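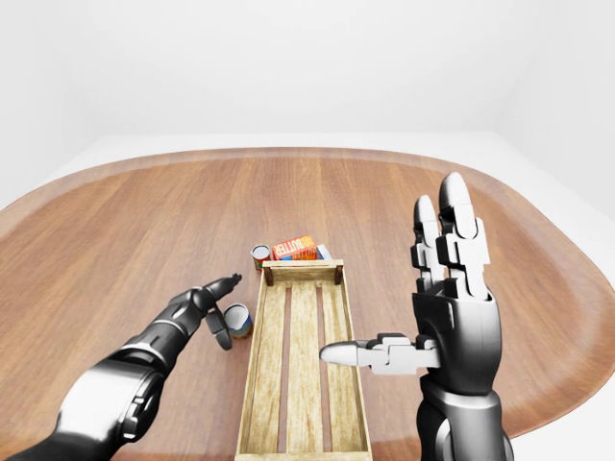 Packing task in the simulator: crate, two cans, two boxes, both hands.

Okay, handout two! Last time we did logging, and this one is my favorite, the house rules for a packing run. Booker Crenshaw wrote the first set for the Comia course and I've been scribbling on them ever since, so blame me for the bossy parts.

Rule one, start with the crate empty and say so in your run notes. I once graded a whole batch where half the crates had leftovers in them (never again!).

Rule two is the keep-out zone. Pick one hand to work and one to wait. The waiting hand stays open and still, and its thumb counts as part of it! People measure from the palm and forget that a thumb can reach right over the side board. Our limit is 30 millimeters between the waiting hand and anything the other one is carrying.

Rule three, name your items by what's on the label, so "butter" and never "box 1". If you can't read a label, write down the colors and move on.
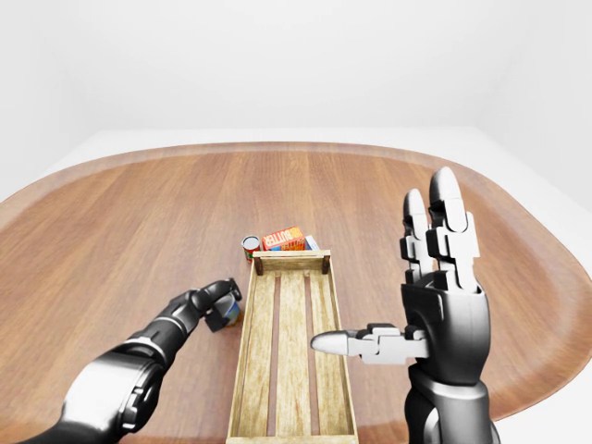

Wudarbridge, July

Rule four, and we spent almost 40 minutes on it in the summer session. Before you close the fingers on a can, check where the fingertips are going to land. Top and sides is fine for a small can standing upright. Then write down grip, lift and release as separate events, even when they run together on your screen. "Grabbed it" is a lovely thing to tell your roommate and no use to whoever reads your log.

Also, please don't call a grasp good from a single still. Fingers around a can could mean held or could mean nearly held, and you need the next few steps to know which.

Imani Blackwood has the Flinar checklist if you want the long version. For next time, read rules two and four again, do 2 runs with the same layout, and bring both logs. Mine will be up on the Kincaid page by noon.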